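Ilside Dental Laboratory

About us

Ilside is a dental laboratory that makes crowns, bridges, dentures, night guards and retainers for dentists in private practice. We do not see patients, and we do not sell to the public. If your dentist has sent you to this page, your case is being made by us, and questions about it should go through the dental office.

The lab was started by Nestor Aquino, who had worked for 20 years as a bench technician before he opened his own shop. He took the front half of a former print shop on Amarasinghe Street, with one furnace and one bench. For the first winter the work was nearly all full dentures and repairs. Crown and bridge work came later, when Youssra Hegazy joined him from a larger lab and set up the ceramics room. She now runs the lab day to day. Nestor still does the denture setups and checks every full-arch case before it leaves.
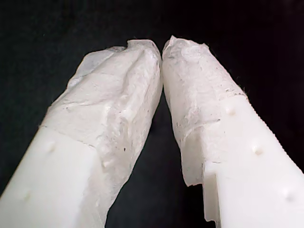
What we make

Fixed work: zirconia and lithium disilicate crowns, veneers, inlays and onlays, bridges, and crowns on implants. Zirconia is milled in house. Layered front teeth are built up by hand, and for these we ask for a shade photo along with the shade tab number.

Removable work: full and partial dentures, immediate dentures, relines, repairs and added teeth. Cast metal frameworks are sent out to Zostirau Casting and come back to us for fitting and finishing. This adds 2 working days to the case, and the date we give you at intake already includes it.

Appliances: night guards (hard, soft and dual laminate), retainers, bleaching trays and space maintainers. Sports guards are made on request in the team colors.

How we work

Cases come in as scans or as impressions. We take open STL files from any scanner. Impressions and stone models should be packed in a rigid box with the prescription on top, and impressions must be disinfected and marked as such.

Each case gets a number when it is opened, and one technician stays with it until it ships. The technician's initials are on the case slip. If there is a problem with a margin or a bite, that person will call the office before going further. We would sooner lose a day than make a crown on a margin we can't read.

Standard time in the lab is 8 working days for a single crown and longer for full-arch cases. Denture repairs received before noon normally go back the same day. Rush work is accepted when there is room on the schedule, so please call first.

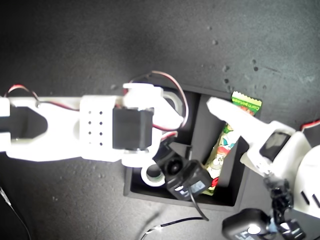
White arm segments with servo and cable

Remakes

A fixed restoration that does not seat is remade at no charge if the original model and the restoration are returned with it. If a new impression or scan shows that the preparation has changed, the remake is billed at half the fee. Shade changes on layered work are free once. We keep digital files after delivery, which is helpful when a denture is lost and has to be made again.

The people here

We serve more than 80 dental offices, most of them within a day's drive. Our own driver covers Ferau and the towns along the river, and everything else goes by courier. We train one apprentice each year, starting in January. Apprentices begin in the model room, pouring and trimming, and move to waxing and finishing when their models are accurate enough to be used without correction.

Dentists and assistants are welcome to visit. It is easiest to talk about shade and occlusion at the bench with the case in hand, and several offices bring new assistants over for an afternoon. Call the front desk to set a time.

Page last updated 9/10/23

Filed under: About the Lab, Crown & Bridge, Dentures

Comments (3)

drp_office
Do you still take alginate impressions for night guards, or only scans now?

Ilside Lab
We still take them. Please pour them at your office before sending, alginate doesn't travel well.

Marlow
My partial was repaired here through my dentist and I had it back before supper. Thank you to whoever did it.

We use cookies to remember your login and to see which pages are visited. By continuing to use this site you agree to our cookie policy. Accept / Settings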